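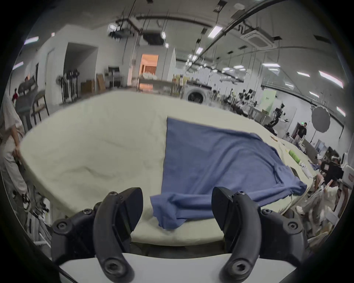 Ticket 763: Floor cables and station rules, garment table
Opened by: Nuanchan Bunnag
Assigned to: Dougal Paterson
Site: Kiststead
Status: Open

Friday, N. Bunnag
Audit against the Minja station checklist, revision 7. Item 2 requires cables to be tied and kept out of walkways. Not met under the garment table. Item 19 (grip check before each session) has no sign-off sheet.

D. Paterson
Item 2 applies to every station on the floor, including ones that share space with other equipment. Cable covers requested from stores. The yellow-green cable near the washing machine is to be included in the same job. Please confirm the length needed.

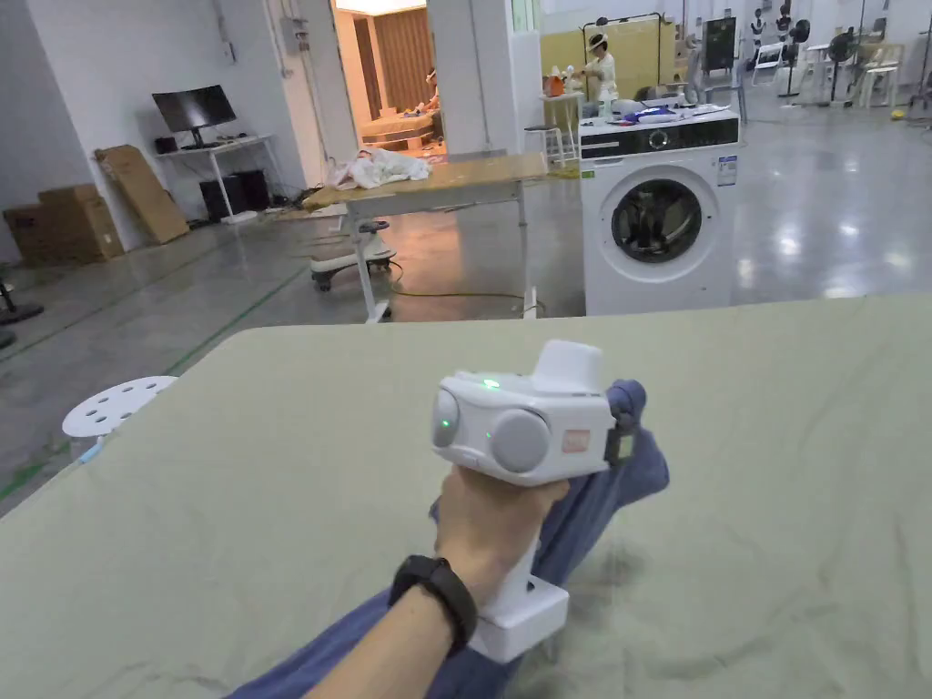

Item 19 has been reworded. Operators must check the indicator lights before picking up a garment and log the result by gripper number. Both lights green, as on the unit held over the navy garment, is a pass. Any other state: stop and tag the unit.

U. Mạc
Sign-off sheet posted. Cable length is about 7 m. Ticket stays open until covers are fitted.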